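Trevine Simulation Suite
Pre-run safety and inspection checklist: gripper work at panel doors
Site: Dondville
Inspector: Mayu Tsuji
Date: 2 Dec 2022
Sheet no. 3358

Part A. Workspace
A1. Joint and speed limits loaded from the current site file. Pass
A2. Collision checking switched on for palm and both fingers. Pass
A3. Door and floor models carry contact surfaces. Pass with comment
Comment: the contact layer on the door mouldings was last revised in October. The revision note is to be attached to this sheet.
A4. Stop command tested from the operator's desk. Pass, 9 trials

Part B. Gripper and approach
B1. Both fingers open before the approach begins. Pass
B2. Approach speed held at or below 42 mm per second near a door surface. Pass
B3. Finger force limit matches the Wasilewska rule sheet. Fail
Comment: the value had been entered by hand and did not agree with the rule sheet. Statent to correct the entry and return it for a second check. No closing of the fingers on a door edge is permitted until this item is signed off.
B4. Wrist view shows both fingers and the surface ahead. Pass

Part C. Records
C1. Run log complete and readable. Pass
C2. Operator named on every run. Pass with comment
Comment: one entry carried initials only. Full names are required.

Score: 98 out of a possible 100. Item B3 remains open regardless of the score.
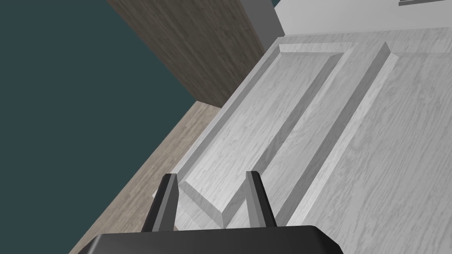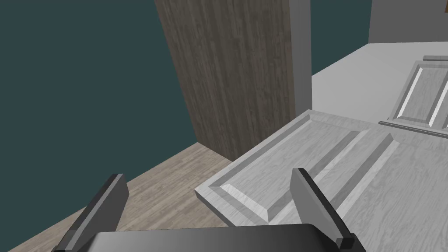 Items B1 and B4: simulated wrist views, fingers apart, with grey panel door ahead.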